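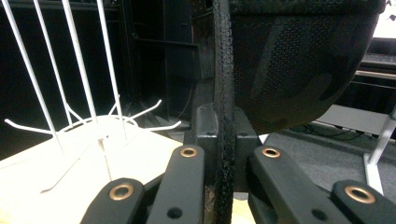

Eyelets have taken over my summer. I set out in May to sew one simple canvas awning for the back of the house, and I've ended up with strong feelings about washers, hole punches and which way up the little barrel goes. I had no idea there was so much to like in a ring of metal! Brass was what I'd always pictured, and then I fell for the copper-coloured sort, because a round copper grommet against matt black, as in the photo, looks so good to me that I changed the whole colour plan. The awning was going to be cream. It is now black canvas with copper eyelets, and I go out and look at it before breakfast.

The canvas came from Tessier, a little shop down a side street in Maren that I'd walked past for years thinking it only did upholstery. They had the end of a roll at the back, slightly faded along one fold, and let me have it for 60 pounds. I carried it home on the bus across my knees. It weighs a ton, it smells wonderful (waxy, a bit like an old tent) and it leaves a dark smudge on everything for the first week, so wear something you don't care about.

On the sewing. My machine is an ordinary one, nothing special, and it managed two layers without complaint. Four layers at the corners it did not like at all. I broke three needles before Savita Vashisht, who used to make boat covers, told me to turn the wheel by hand over the thick bits and stop being in such a hurry. She also told me to fold a patch of spare canvas into each corner before hemming, so the eyelet bites into something solid. I'd have skipped that and I'd have been sorry. The corners are lovely and stiff now.

Then the eyelets themselves. You buy them in two parts, the eyelet with its raised barrel and the washer that sits behind. The barrel goes up through the cloth from the good side, the washer drops over it, and you hit the setting tool until the barrel rolls over and grips. It takes fewer blows than you'd think, but they want to be firm ones. Tapping gives you a split, lopsided edge that catches on your sleeve. I practised on scraps until the bag of spares was nearly gone, and the first decent one went in with such a satisfying crunch that I shouted.

Cut the hole small! I can't say this loudly enough. The punch that comes in the kit makes a hole that is a touch too generous for heavy canvas, and if the barrel slides through easily, it will pull out the first time the wind gets under the cloth. I ended up making mine with a smaller punch and easing the cloth over the barrel with my thumbs. Sore thumbs, good eyelets.

I spaced them every 20 centimetres along the house side, where a cord laces through onto a wooden batten, and only put them at the corners on the garden side. The whole thing is 190 centimetres deep, enough for the table and two chairs and a bit of room for somebody's legs. Two poles hold up the front with guy lines down to pegs in the flower bed. It looks rather like a market stall, and my neighbour has asked twice what I'm selling.

Does it keep the rain off? Mostly. The first proper downpour made a great sagging pool in the middle, and I had to push it up from underneath with a broom, with the result you'd expect. I've since dropped one front pole by a hand's width so that everything runs off into the water butt side, and we sat under it through a whole wet afternoon playing cards. The noise of rain on canvas is the best part of the project. I'd have made it for that alone.

Black does get warm underneath on a sunny day, I'll admit. Cream would have been kinder at noon. By teatime the sun has gone round behind the sycamore anyway and it's perfect.

Next is a log carrier from the leftovers, with rope handles and an eyelet at each end of both. After that Riku Yagi wants a cover for his bicycle, and I've said yes before working out how you get the shape round the handlebars. If anyone has made one, please leave me a comment. I have plenty of canvas scraps and I need more eyelets.

Posted September 2024

Blog > Making > Canvas
Home About Making Garden Archive
Contact | © The Back Step | Back to top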